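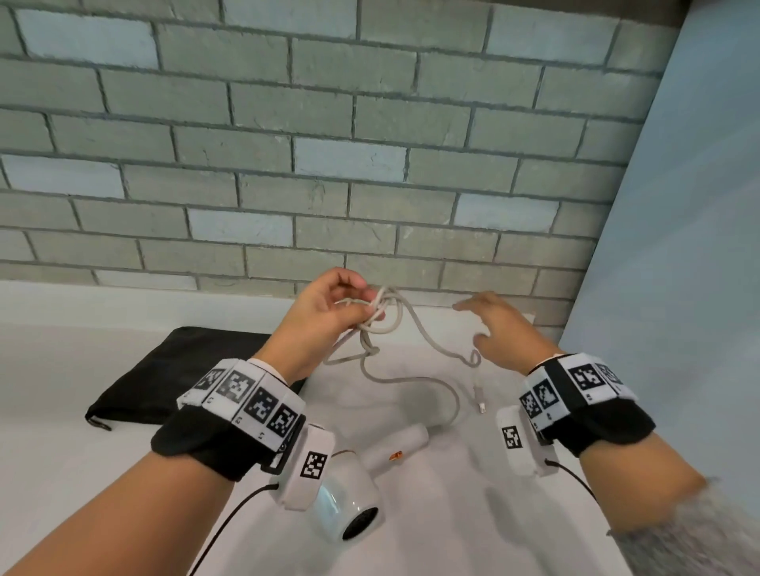
Working at a knot in a white cable.

The Month of Small Repairs

1/23/18

3571 shares | 3 comments

My kitchen faucet had dripped for so long that I'd stopped hearing it. Guests heard it. They'd lie awake on the pull-out couch and come to breakfast looking a bit hunted, and I'd say "oh, that!" as if it were a charming feature of the house, like a window seat.

I had a lot of charming features. The bathroom door had to be lifted by the handle before it would close. One burner on the stove needed a match. There was a lamp in the hall that worked if you set the plug at a slant and walked past it softly, and a kitchen chair that only family were allowed to sit in. I'd lived in the place long enough to do all of it without thinking, the way you learn to drive somebody's old truck.

Then in September I broke a toe on the loose stair tread. I had known about the stair tread. I'd been stepping over it since I moved in (second from the top, left side) and one night I was carrying laundry and I didn't step over it. A toe is a silly thing to break and there's almost nothing a doctor can do for you except tape it to the next one along, so I sat on the couch with my foot on a cushion and I looked at my house, really looked, for the first time in ages. And it was a wreck! Nothing dramatic, no holes in the roof. Just a hundred little things I'd agreed to put up with.

So I gave myself 30 days. One small repair a day, nothing that needed a permit, nothing that needed a ladder until the toe was better. I wrote the plan on the back of an envelope and stuck it to the fridge with a magnet that promptly fell off. Day one: new magnet.

The easy week

The first week was wonderful and I was unbearable. I tightened the screws on the bathroom door hinges and it closed – it simply closed, like a door in a hotel. The whole job took less time than finding the screwdriver. I stood there opening and shutting it. I had been lifting that door by its handle several times a day for years, with shampoo in my eyes, with a fever, at two in the morning, and the cure was a quarter turn on the top hinge.

I found that a little upsetting, to tell you the truth. I'd expected to feel proud, and I did, but there was a sour edge to it. What else had I been carrying around that would come right with a quarter turn?

The lamp got a new plug. The family-only chair got glue and a belt cinched around its legs overnight, and anyone can sit in it now. I sewed a button onto my winter coat and, while I had the needle out, fixed the lining of the pocket where my keys had been disappearing. Inside the lining were a lip balm, a parking receipt and a cough drop that had become part of the coat.

I started walking around with a pencil behind my ear. I don't know what I thought I was going to mark.

Skiris

If you live anywhere near Trastau you probably know Skiris, the hardware store down by the old bus station. If you don't, picture a shop that is much deeper than it is wide, where the lights get dimmer as you go back and the stock gets older. Up front they sell birdseed and snow shovels. At the very back they sell parts for things that haven't been made since my parents were dating.

I'd always been scared of it. I'm a person who says "the twisty thing" and points, and I was sure that there was a correct way to ask for a washer and that I didn't have it. For years I drove out to the big store by the highway, where you can be ignorant in private, and I'd come home with a pack of washers in the wrong size and put them in a drawer with all the other wrong sizes.

With my foot still taped up, the highway store was out of the question. It's a hike just to get from the car to the door. So I limped into Skiris with the guts of my faucet in a sandwich bag, put the bag on the counter and said, "It's this, but not broken."

That was all it took. The man at the counter held the bag up to the light, went away for 3 minutes, and came back with a washer in his palm. It cost less than a stick of gum. He told me to turn the water off under the sink first and then he told me again, which I thought was rude until I got home and nearly forgot.

I've been back more often than I needed to. My advice to anybody starting out is to take the broken thing with you. Don't describe it, don't draw it, don't take its measurements on a scrap of paper you'll leave in the car. Just carry the poor thing in.

The bad middle

Somewhere past the halfway mark I hit the stove.

I'd been saving the burner as a sort of grand finale for the easy jobs. I cleaned it with a pin, like you're supposed to. I cleaned it again. I took off parts I hadn't planned on taking off. By dinnertime I had a stove with no working burners and a bowl of black screws, and I ate cereal standing up.

The next day I called a proper repair person, who had the whole thing lit again before the coffee was ready. I'd put one piece in upside down. I paid the bill and felt like a kid whose mother has come to pick her up early from a sleepover.

After that I skipped a couple of days. I let the envelope on the fridge slide under a pizza menu. And I noticed something, lying there not fixing anything: I missed it. I'd got used to having one piece of the day with a beginning and an end. My actual job (I edit manuals for Teltent, who make awnings) doesn't have a lot of endings in it. A manual goes off and comes back with notes and goes off again, and sometimes the awning gets canceled and you never hear another word. A button is on or it's off.

So I started again with something tiny, which is what I'd tell anyone to do after a disaster. I oiled the gate.

The Org evenings

A neighbor got wind of what I was up to and told me about Org. I'd seen the sign in the library window and assumed it was for organ players. It's a repair evening, once a month, in the big room upstairs. You bring in something that's given up, you sit down with somebody who knows a bit more than you, and the two of you have a go. There's no charge. There's a cake tin that you're expected to contribute to, one way or another.

I took my toaster. It had refused to stay down since spring, and I'd been holding the lever with one hand and reading the paper with the other. The woman next to me had brought a music box that played everything except the last few notes, so the tune just walked off a cliff. On the other side was a teenager with a backpack strap hanging by a thread and a look on his face that said his mother was downstairs waiting.

What I liked was how quiet it got. People talked a lot at the start and then they'd bend over whatever it was and go silent, and you'd hear only small sounds, a click, a snip, somebody breathing through their nose. I hadn't been in a room of grown people concentrating since school exams, and this was much nicer, with cake.

My toaster was full of crumbs. Really, that was the whole trouble. We turned it over the trash can and what came out would have breaded a fish. It stays down now. The music box had to go home and come back another month. The backpack got sewn with upholstery thread and will outlive us all.

Things I gave up on

I don't want to make it sound as if everything in the house works. The back bedroom window is painted shut and it's going to stay painted shut. I had a good go at it with a putty knife, and then I thought about how often I'd ever wanted to open that window and put the knife away.

I let the cuckoo clock go too. It came with the house and it has never run, and for a whole evening I had it open on newspaper, telling myself I could see how it worked. I couldn't. It's back on the wall, and it's a handsome clock.

There was a pair of shoes that I'd glued and re-glued and loved, and they went in the bin. I wore them to the bin, if you want to know, and walked back in my socks.

And the stair tread, the one that started it all? I'd left it for last. I think I was a little afraid of it. I bought two long screws at Skiris and the man at the counter asked what they were for, and when I told him he looked at my foot and didn't charge me for them. It took 8 minutes, including the time I spent sitting on the step above and working up to it.

I still step over it, though. Every night, second from the top, left side. My foot goes up and across all by itself, and I haven't worked out what size washer you need for that.

The faucet has started up again, by the way, very faintly. I heard it yesterday. I've got the sandwich bag ready by the door.

3 Comments

mossygate: The hinge! I read that paragraph, got up and fixed our pantry door. We've had a folded beer mat in it since we moved in. My husband wants to know where his beer mat is.

halfpast_tea: Please don't poke at a gas burner if you don't know what you're doing. Glad you called someone. Otherwise enjoyed this a lot.

oldbusstation: Skiris sold me one single shelf peg last winter. One! The highway place only has them in bags. Also, try the window again in summer, paint gives a little when it's warm.

Related

Soup From the Back of the Cupboard
What Your Neighbors Throw Out
A Slow Walk Around Trastau
I Tried to Like Camping
The Coat I've Had Since College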